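Ostach Automation Forum > End Effectors > Linkage gripper or suction for mixed-item bin picking?
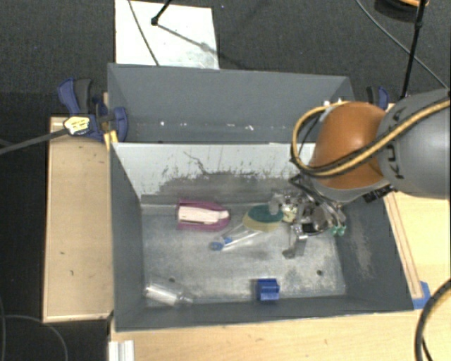
Original post
kerslake_cell
Posted Monday, 9:40 a.m.

Our department is evaluating two end effectors on a KUKA arm for picking mixed household items from a gray bin. The first is the Nistel linkage gripper now mounted. The second is a Ziston suction tool with a single cup. The current test set includes a scrubber with a clear handle, a clear plastic bottle and a blue notched block. Each item is attempted 7 times per tool. We would welcome comments on the procedure before the August review.

Reply 1
palletline
Posted Monday, 10:15 a.m.

I would recommend suction as the baseline. The bottle and the block should both offer usable surfaces, and cycle time will be shorter. Fingers require clearance on each side of the item, and that clearance is scarce along the bin walls.

Reply 2
mh_integration
Posted Monday, 11:02 a.m.

I must disagree with the previous reply. A single cup will perform poorly on the scrubber, whichever side it lands on. We ran the Ziston tool for 3 weeks on similar goods and brushes accounted for most of the failed picks. Please also check the cable routing. The yellow and black pair looped over the orange joint cover should be tested through the full wrist rotation at low speed.

Reply 3
palletline
Posted Monday, 11:30 a.m.

The point regarding brushes is accepted. I maintain that one difficult item does not justify the cost and upkeep of a linkage gripper. What is the acceptance threshold?

Reply 4
kerslake_cell
Posted Monday, 1:25 p.m.

The threshold is no more than 2 failed attempts per item. A drop during transfer is recorded as a failure. Wrist rotation has been added to the checklist.

Reply 5
depthmap
Posted Monday, 2:10 p.m.

Please record perception failures separately. Clear plastic with bright reflections is difficult for most depth cameras, and a missed bottle should not be charged to either tool.

Reply 6
kerslake_cell
Posted Monday, 2:48 p.m.

Agreed. The log sheet will have a separate column for detection. Results for both tools will be posted in this thread.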